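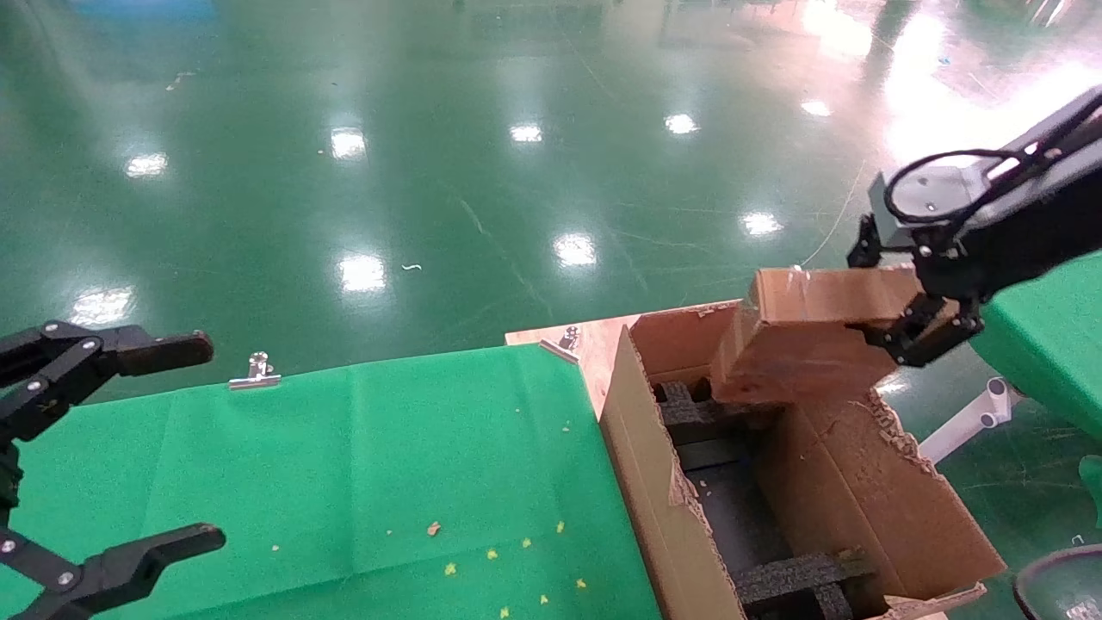
Back issue check, October, box by box

I do this walk-through every fall before we open the shop side of Lenadside to the Monday crowd, and Kvido asked me to type up my notes this time so he can stop calling me at dinner. So, same list as always, with my comments stuck on wherever I had something to say. OK means OK. "Fix" means please, somebody, fix.

1. Aisles clear, nothing stacked on the floor: OK
Well, OK now. I moved a pile of Dvořáček hardcovers out from under the window. They're heavy, and I've got the toe to prove it!

2. Shelves fixed to the wall: Fix
The horror bay wobbles. Not a lot, but I gave it a push with one hand and the top row leaned toward me. Until the brackets are in, keep the omnibuses on the bottom two shelves and the thin stuff up top.

3. Long boxes no more than three high: Fix
Science fiction is four high again. Marek, I love you, but a full box weighs as much as my dog. The full run of Stustadico is in the bottom one too, all 148 issues, and the lid was bowing.

4. Damp, back wall: OK
Dry to the touch all the way along. I did find one copy of Usus with wavy pages (number 11, the one where the captain argues with her own ship's computer for the whole issue, so good), but I think it came to us like that. Bagged it and put it in the dollar bin.

5. Bags and boards: OK, mostly
I pulled a couple of long boxes and flipped through. Old tape had let go on a bunch of the bags and was catching on the covers next door. If you're rebagging, fold the tape end over so it peels clean. We have 200 new boards under the counter, so no excuses.

6. Sunlight on the display wall: Fix
The blind is stuck halfway. The red on the first Stustadico cover has already gone kind of salmon. Swap it for the reprint, please.

7. Extinguisher and exit sign: OK
Tag is in date, sign lights up, door opens without the hip trick.

8. Step stool: Fix
One rubber foot is missing. I've put it behind the register, and that's where it stays until there's a new foot on it.

9. Insurance count: not done
Kvido says we're at some 3,000 comics. I'm going with his number for now, but the form wants the pricey ones listed by title, and I only got as far as D before I sat down and read one.

I'll come back for items 2, 3, 6 and 8 once Marek's had a go at them. Leave the list on the clipboard by the kettle and initial next to whatever you finish.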